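4.2 The open day as a setting for observation

Our second round of notes comes from the open day at Harnoria, held on 10/12/19, when 141 visitors came through the workshop in the course of one long and very friendly afternoon. We had been to the site once before, in May, but only to look at the layout, and it was a real pleasure to see the Furine cell with people gathered near it – asking questions, leaning in, and waiting patiently for their turn. The yellow tape on the carpet, which visitors asked about more than we expected, comes up again in Section 5.
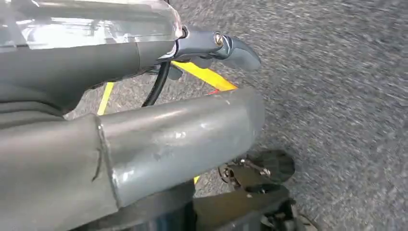 Zixuan Qian remarked that a first-time visitor mostly wants to know where it is safe to stand, and that everything else about the robot can wait until that has been answered. We came to agree with this, and we have sorted the 66 questions we wrote down with that thought in mind. Many were about space and distance, and a good number were about what would happen if a part slipped. 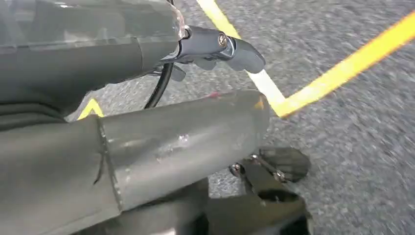
We also kept a simple log of how long people stayed. The Patorier team had kindly offered to let us sit in a corner with our notebooks, and from there we could follow the talk without getting in anyone's way. Those who had handled sheet metal parts in their own jobs tended to stay longest, and they spoke warmly – sometimes at great length – about their own shops.
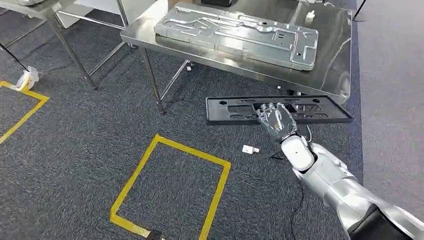 Figure 3. Robot hand resting on a black panel beside a steel table with a metal sheet part.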